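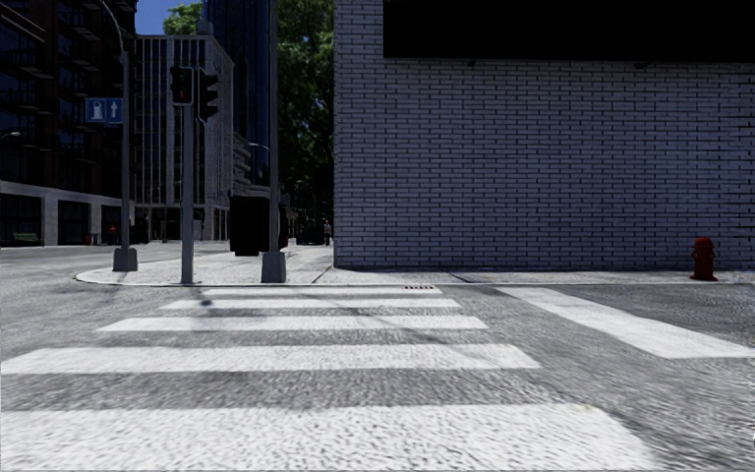 Bororow Sidewalk Runs, known failures subset

Maintained by Athina Politis, Gerasthorpe
Last edited November 30, 2025

Read this before you train on anything in this folder. The full Bororow set was put together to show that the Deng planner could get a delivery robot across a simulated downtown without help. The failures subset is what was left over when I took out the runs where it did. It has 173 episodes. The original release notes call them "edge cases." I don't think a robot stopping in a crosswalk is an edge case for a robot whose job is crossing streets.

What is in an episode

Forward RGB video from the robot's camera, wheel odometry, planner state at each tick, and a text log. All of it comes from the simulator. There are no real streets here, and nothing in this subset tells you how the planner would do on one. The Britport team has said otherwise in a couple of talks. I have asked for the data behind that and have not seen any.

The city map is the same throughout: brick blocks, glass towers, a lot of gray sidewalk, striped crosswalks at the corners. Weather is clear in every episode. If you need rain or night, look elsewhere.
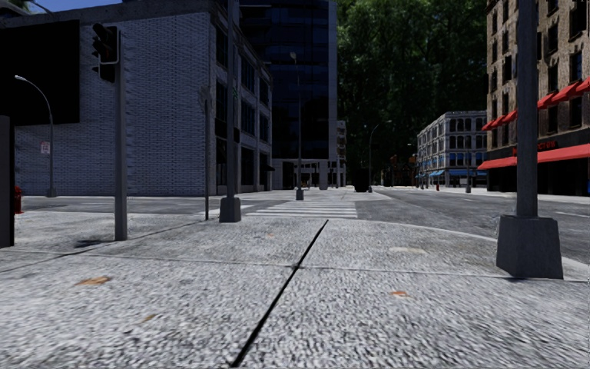

Failure types

Stall in roadway (82 episodes). The robot leaves the curb, enters the crosswalk, and the planner drops to HOLD before it reaches the other side. In most of these the log gives the reason as "signal state unknown." The signal reader looks for the lamp facing the robot, and when the head is turned or passes out of view it reports unknown instead of keeping its last reading. Somebody decided that unknown should mean stop. On a sidewalk I would agree. In a traffic lane it is the worst choice available, and the planner has no rule for telling the two apart.

Curb misread (70 episodes). The robot treats the curb line as a seam in the paving and drives at it, or treats a seam as a curb and refuses to go on. Sidewalk and road are both speckled gray, and the slab joints are dark and run at odd angles to the path. The low curbs at the corners give the depth estimate very little to work with. The May patch was supposed to fix this. I reran the same seeds with the patch and got the same labels, so I have left them as they were.

Close pass (17 episodes). The robot goes by a fixed object with less clearance than its own setting allows. Dumpsters are the usual case, with poles after that.
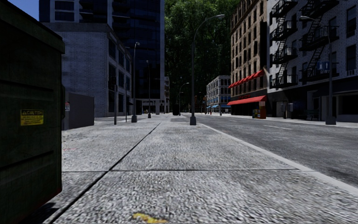

The clearance check measures from the center of the body, and the body width was entered as zero in the config that shipped. It was set right later, but the episodes were not regenerated, and the success rate in the paper was worked out before the change. Treat that number with care. Any close pass that did not end in contact was scored as a success, including ones I would not want to stand next to.

Unexplained (4 episodes). The robot turns to face a wall and stays there until the timer runs out. The logs show a valid goal and a valid path. I have been through them several times and have no theory worth writing down.

Labels

I labeled all of these by hand, alone, from video and logs. There is no second annotator and so no agreement score. Where an episode fit more than one type I used whichever fault came first in the log. The line between a stall and a curb misread is soft when the robot stops right at the gutter, and you may want to merge the two.
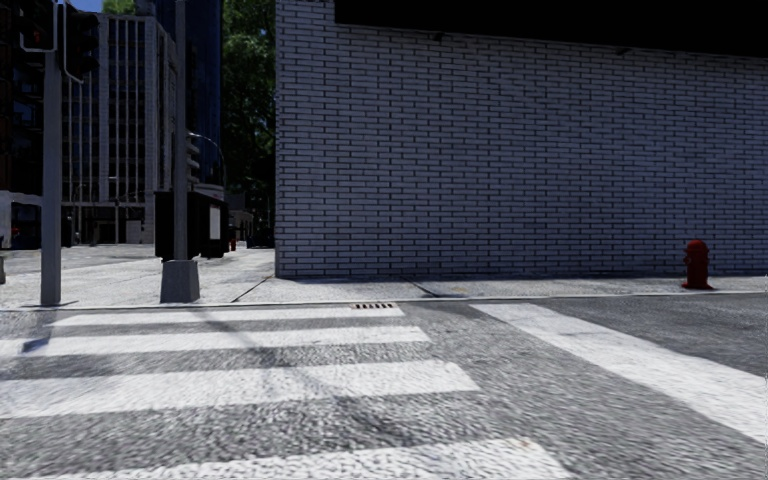

Timestamps are simulator time and are not continuous across a HOLD. The planner thread stops writing while it waits, so a long stall can look like a short one if you count log lines. Use the video length. Odometry has the same gap, and interpolating over it will give you a robot that glides through the stop.

Please don't use this subset for

Reporting a failure rate. It holds failures only, and the full set was filtered before I got it. I don't know how many runs were thrown out or why.

Any safety claim about the Deng planner, good or bad, outside this simulator and this one map.

Open items

Get the unfiltered run list from Britport. Asked twice.
Regenerate the close pass episodes with the right body width.
Find out if HOLD has a timeout. The docs say yes, the code I was given says no.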